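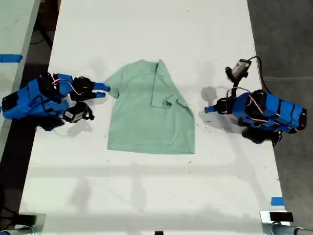

Wednesday, February 19, 2025
Plembridge workshop, back bench. Folding rig, two arms.

Carried on from the cable work. Aim for the evening was to get a repeatable first fold (one side of the shirt in over the body) and to see whether the new finger covers are any better than bare plastic on thin jersey.

Set-up before starting:
Both arms re-zeroed against the printed jig. Left arm wrist was out by 3 degrees again. I think the horn screw is creeping, so threadlocker next time it is off. Right arm fine.
Supply at the usual setting. Separate feeds for the two arms, grounds tied at the bench end.
Control script is the Hedier branch, not main. Main still has the old joint limits and will drive the right elbow into its stop.
Test garment is the green short-sleeved T-shirt. Same one throughout so that the numbers mean something.

Camera exposure locked by hand. On auto it hunts whenever an arm passes over the white top, and the hem detection goes with it. The shadows from the arms are still a nuisance: the edge finder picks up the shadow boundary as a hem if the shirt lies close to it. Raised the threshold until it stopped doing this, then found it missed the real hem on the pale side. Left it in between. A diffuse lamp would be the proper cure.

Pick height. Started with the commanded height from last week and the tips skated over the top layer without gathering anything. Lowered in small steps. Servo position for the shoulder ended up at 1875 for a clean approach. Any lower and the wrist servo starts to complain, and the current trace shows it pushing against the table.
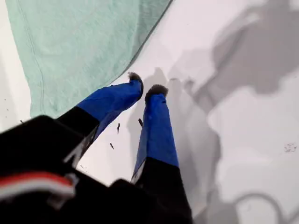
Approach angle matters more than height. Coming in steeply, both tips land together and the cloth slides ahead of them. Coming in shallow with the fingers already open, the lower one can get under the edge and the upper one then has something to close against. Opening width wants to be a good deal more than I had it. If the gap is small the lower finger has to be placed very exactly, and these servos do not have that kind of accuracy once the gear slack is included.

The table needs wiping before every session. Bits of debris collect on the white top and the edge finder returned two false corners that were nothing but specks. Added a minimum area filter, but wiping is quicker.

Grip. Closing value of 935 holds a single fold of jersey. Going tighter gains nothing and the servo gets warm if it is left holding. Added a back-off: once the load reading settles, open slightly and hold there. Temperature stayed sensible after that over a longish run.

The blue covers do help. Bare printed fingers let the cloth creep out during the lift, particularly when the fold was only just caught. With the covers on it mostly stays put. They crease when the gripper closes, and I expect them to work loose in time. Will look at them again after a couple of weeks' use before bothering with anything moulded.
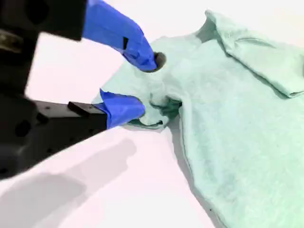

Layers remain the main problem. A pick at the side of the shirt can take the top layer only, or both, and the load reading does not distinguish them reliably. With the top layer only, the fold starts and then drags the back of the shirt round with it, and the whole thing ends up as a heap. Tried a short lift and pause after the grip, comparing the hem line before and after. If the hem has not moved much it is probably one layer. Crude, but it caught most of the bad picks. Needs logging properly before I believe it.

Second arm. For the first fold it is only needed to hold the body down, and it does this badly, because pressing with closed fingers makes a pucker under the tip. Better to have it take the bottom corner while the other takes the sleeve end, and move the two together. Timing between the arms is still done with fixed waits in the script. Works at low speed only. The Nam scheduler would let both wait on a shared position, and I would like to try it before writing anything of my own.

Faults:
Left arm dropped off the bus once, came back on a power cycle. Suspect the connector at the wrist, which has been flexed a lot. Reseated it and put a loop of slack in the wire.
Clamp at the front edge slackened during the faster moves. Retightened. Check it at the start of each session.

To do:
Threadlocker on left wrist horn.
Order spare servo leads from Pidutier, the longer ones.
Diffuse lamp over the bench.
Log the lift-and-pause check against what the pick really took.
Merge joint limits from Hedier into main so the next person does not hit the stop.
Repeat the whole lot with a heavier cotton shirt. Grip value will need doing again.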